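Drying and Folding Clothes in a Small Space
Textiles and Home Studies, project report
July 13, 2021

1. Aim

The aim of the project was to find out how a household with one table and no garden can dry, sort and fold its washing without things ending up on chairs. I looked at two questions: how much a line adds to the useful space, and whether clothes crease less when they are laid out flat before folding.

2. Background

The flats in the Pasichnyk building have no balconies. Most people there use a folding airer, which takes up a good part of the floor when it is open. The Stunex airer sold in the local hardware shop opens to 100 cm and has to be walked round. I wanted something that could stand on a table and be put away afterwards.

3. Materials

I used cotton and jersey clothes from one family wash, a plastic mesh basket, lengths of cord, and upright poles on stands. The cord came from Rerkau and is sold for parcels. It is thin, it knots well and it did not mark light fabric in the test.

4. Method

Each piece was taken from the basket, shaken twice and spread on the table. Half of the pieces were smoothed by hand and folded at once. The other half were left in a heap for 50 minutes and then folded the same way. Creases were scored from none to heavy by looking at the front of the garment only.

The poles stay on the table during sorting, so the cloth has to go round them. The grey garment is lying rumpled at the foot of one, with a green cord hanging down the pole in loops and a thin pink cord across the fabric. The red cloth is still in the white basket in the back corner. 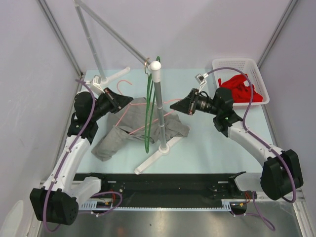

5. Results

Clothes folded at once had fewer creases. The difference was clear for cotton and small for jersey. A slack line was no use for anything heavier than a tea towel, and I had to retie it 2 times. Sorting by colour first saved no time, but it made putting away quicker.

The stands were the weak point of the plan. A long foot takes up table space just where a sleeve needs to go.

6. Conclusion and further work

A table line is worth having for small items. Large garments should be spread and folded before the line goes up. In August I would like to repeat the test with bed linen and a Pulby clip rail in place of the knots.

Comments (3)

We do this with a curtain rail over the bath. Did you try hangers?

What load was it when the line went slack? I can't find it in the results.

Good report. The part on jersey matches what I get at home, it never creases much whatever I do.

Related projects
Storing winter bedding under a single bed
Which knots hold on smooth cord?
Removing tea stains from cotton
A mending box for a shared house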